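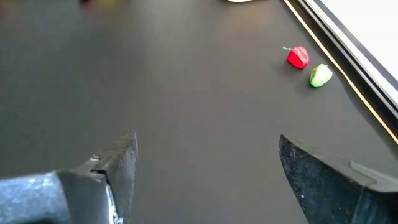
A play kitchen needs very little food to work, says the woman who runs the toy library at Trellholm. In the eleven years she has been lending toys to families she has seen many kitchens with the shelves so full that the child cannot find the pan. Her advice to parents is to begin with a few vegetables which are clearly different from each other. Two small peppers, a shiny red one and a pale green one, both with a short stem, on a plain dark table: with this, she told me, a child of three can be busy for the whole time until lunch. "The color is the first thing they speak about," she said. "After the color comes the cooking, and after the cooking comes the shop."

I visited her in July, in the old post office building where the library has its two rooms. The front room is for lending. The back room is for washing, repairing and sorting, and she prefers to talk there, with her hands in a box. During our conversation she sorted a bag of returned food, and she stopped only when a piece interested her.

The library owns more than 2000 toys, and the play food is not counted in this number. I asked why. She laughed and said that she counted it one time, in her first winter, and came to 1000 pieces. The next week a family brought back a picnic basket with four eggs more than it had when it left. After this she gave up. "I count baskets now. If the basket looks full, it is full."

Vegetables come back more often than fruit, she has noticed. Bananas are lost most of all. She has a theory that children put them in the pocket because the banana is also a telephone. Peppers, onions and tomatoes stay in the kitchen where they belong, and she has some which are older than the library itself. They came from her own children, together with a small stove from Skornby, a maker that closed many years ago. The oven door of this stove has been repaired so often that only the handle is original.

We spoke for a long time about size. Many parents ask for food in real size, and she understands why, but she does not buy it anymore. A real-size cabbage fills the whole pot. Small vegetables can be stirred, poured from one bowl to another and hidden under a cloth. She will not lend very small pieces to families with a baby in the house, and for this she keeps a simple tube on a string by the door. What falls through the tube goes in the high cupboard.

"Parents think I am too strict with the tube," she said. "I had one father who argued with me for twenty minutes about a mushroom."

I wanted to know what makes a good toy pepper, and this question she took more seriously than I expected. The stem must be well fixed, because children lift the pepper by the stem. The shape must have the soft bumps at the top, or it becomes an apple in the game, and then the child who wanted pepper soup is disappointed. Shine she likes, although wood has become more fashionable. She washes the shiny ones in warm water with dish soap and dries them on a towel, stem down. Wooden pieces get only a damp cloth. Fabric food goes in a pillowcase in the washing machine, and she admits that the felt lettuce never looks good afterward.

Some of the newer sets come from Trorkau. She finds their carrots too orange, but the families like them and the boxes are strong. For knives and boards she goes to a secondhand shop and sands the edges herself in the evening.

The part of her work that surprised me most is the food she takes away. Every autumn she goes through all the baskets and removes what she calls the shouting pieces, such as pizza with eight toppings or cakes with candles glued on. A finished cake can only be a birthday, she explained. A green pepper can be soup or salad, and she has also seen it served as ice cream, put to bed and sold for a very high price. She does not throw the cakes away. They go in a box under the stairs, and a child who asks for one can have it.

Not everybody agrees with her. One kindergarten in the town, Chareonsuk, borrows the box under the stairs every spring, the complete box, and the teachers say it is the favorite of the year. She told me this herself, a little annoyed. "They are good teachers," she said. "They are wrong about the cakes."

Before I left I asked what she would give to a family who has no play kitchen and no room for one. She took a small saucepan from the shelf and put in a wooden spoon, an onion and a pepper. Then she thought about it and added a lemon. A chair can be the stove, she said, and the loan is for four weeks, but if they phone she will give them six.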